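Teleoperation participants wanted - simulated arm, remote sessions

Domow is looking for participants to record demonstrations on a simulated robot arm. You steer the arm by remote control from our lab in Arkmont, and the joint positions and gripper commands are logged for training. No programming is needed.

Work takes place in a rendered room with brick walls and windows. Most of the time you see the workspace from the robot's side, with the gripper ahead of you, and the view may be steeply tilted. Applicants should be comfortable judging distance on a flat screen. 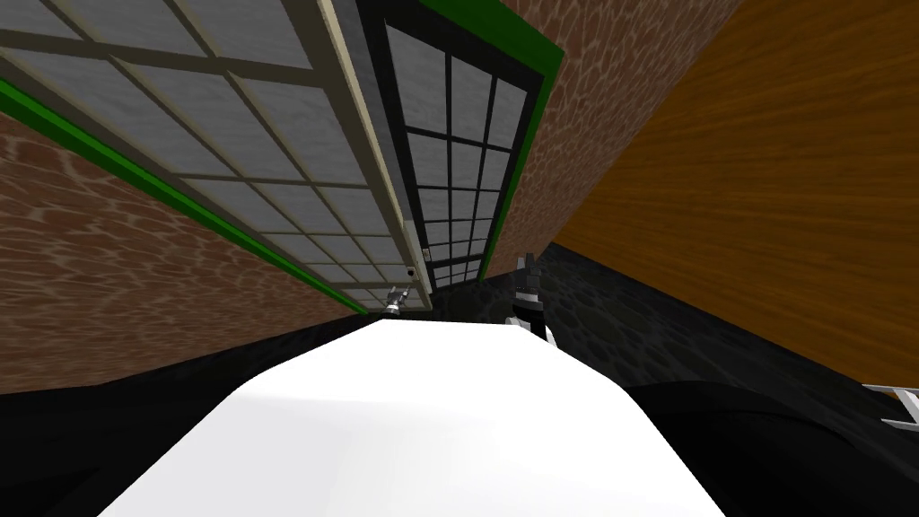 What we ask

- Four sessions, each with around 200 short trials
- Normal or corrected vision, and use of both hands
- Age 18 or over
- No history of severe motion sickness

Failed trials are kept and labeled, so do not restart unless the operator tells you to. Pay is per session - unfinished sessions are paid by the hour.

Send your name and available times to Ffion Lougher, Domow, by 25/06/2020.

Comments (2)

marl_k: Is left-handed control supported?

Domow: Yes, the mapping can be swapped before the first trial.

Recent items
Neltitley controller: setup notes
Trevor arm, April log format changes
Operator position, Arkmont (closed)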